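Notebook, handheld gripper pair
23 February 2025

Fault: right unit stops reporting jaw width during tidy-the-bed runs

First seen on run 209. Width trace from the right unit goes flat while the jaws are plainly moving in the video. Left unit fine throughout. The flat section lasts up to 10 seconds, then the trace jumps to the correct value and carries on as normal. No error in the log, no dropped video, timestamps continuous. The recorder repeats the last good width and does not flag it, so the file passes the automatic check. That is the part I don't like.

Task as before: small items from the bedspread into the shallow tray, both hands in use. Hair clips, the coiled hair tie, the heart-shaped container, the blue compact case. Van Dijk batch settings, unchanged.

What I tried, in order:

Swapped the cables left to right. Fault stayed with the right unit.
Swapped the recorder ports. Same.
Ran the right unit on the bench, opening and closing by hand with the body held still. No fault.
Same again, but rotating the wrist through the full range. Flat trace twice, both times with the wrist rolled well over and the jaws near fully open.

So it follows the unit and it depends on wrist angle. Jaws wide and wrist rolled is how one comes down over a flat item on a soft surface, which explains why the table runs with the Zendetti blocks never showed it.

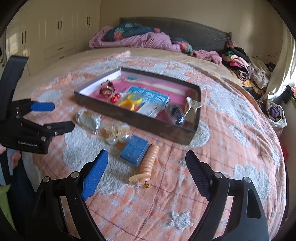 Cause

Opened the right unit. The encoder lead had been routed over the cable clamp instead of under it, and with the wrist rolled it pulls on the connector. One contact was lifting. The lead is marked where it rubbed. Left unit is routed correctly. I had the right one apart in the Brivine workshop to change a pad, so the routing is most likely mine.

Repair

Re-routed under the clamp with a bit of slack, connector reseated, dab of silicone on the shell. Repeated the wrist test on the bench: clean trace. Have not yet repeated it on the bed task.

Data

Runs from the pad change up to and including 209 are suspect for right width. Video and left width can be kept. Tamara Maksymiv has a script that looks for jaw motion in the video with no change in width; asked her to run it over the whole set before anything goes to Lastero. Files it catches are to be marked, not deleted.

To do

Recorder should raise a fault if no fresh encoder packet arrives, and must stop filling in the old value.
Add the wrist roll test to the start-of-day check, both units, jaws open.
Photograph the lead routing with the cover off and put it in the service folder.
Order 2 spare connectors.
Look at the right unit again in March and check the lead for further wear.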